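4.2 Openings along the side wall

The side wall turned out to be the most rewarding part of the whole study. When we began sorting the 163 cases in the Tsegaye collection, we expected the back panel to tell us most of what we wanted to know, with its prints and textures and camera windows. People choose a case by its back. But the narrow strip running around the rim is where the maker has to fit the case to one phone and one phone only, and once we started looking at that strip we found it hard to stop!

We sorted side-wall features into two groups. A cover is any raised piece that sits over a button and passes the press through to it. An opening is any place where the wall has been left out so that a finger, a plug or sound can reach the phone. Of the 163 cases, 147 had at least one cover and one opening on the same side, and we call these mixed walls. The mixed walls are the ones we discuss in this section. Cases with only openings are taken up in Section 4.3, along with the folding wallets from Lornico.

Mixed walls are lovely things to compare because the maker has made two different choices within a few inches. A cover keeps dust out but needs enough give to be pressed comfortably. An opening asks nothing of the material, yet it leaves a gap in the wall, and the strip of plastic between two gaps can be quite thin. Translucent cases show these choices especially well (Figure 3). Light comes through the body and stops at the cutouts, so the shapes stand out even when the wall is seen from a low angle.
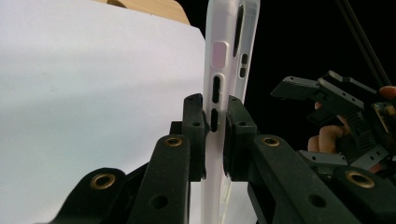
Figure 3. Side wall of a frosted white case, with a pale pink button cover above two dark elongated cutouts.

The case in Figure 3 is one we came back to many times. Its button cover is a different color from the wall, a small touch that we found delightful and that also made coding easier, as both coders marked the cover on the first pass with no disagreement. The cutouts differ in length, the upper one being the taller. We recorded unequal pairs like this under their own code after Bontu Alemayehu pointed out that our first sheet treated every pair as a single feature, which would have hidden a good deal of variety. The revised sheet, dated November 3, 2018, has 5 codes for openings where the first had 3, and all cases already coded were gone through again.

Color contrast deserves a longer word. In clear and frosted cases a tinted cover can be found by eye at once, while in solid dark cases the coders often had to feel for it with a thumb. We had no code for this at first. We added a simple note, "seen" or "felt," and the notes were so interesting that we kept them for the Jedar and Cloltus groups as well. Cloltus cases were mostly "felt," with covers molded in the same color as the wall and edges that fade gently into it. Jedar cases went both ways, sometimes within one model sold in several colors.

Corners were scored separately for covers and for openings. Rounded corners were the usual form for both, and square corners appeared mainly on openings for plugs. We did not measure the radius of each corner, though we would love to see someone do it, and the wall sections we cast in December are stored with the collection for anyone who wishes to try.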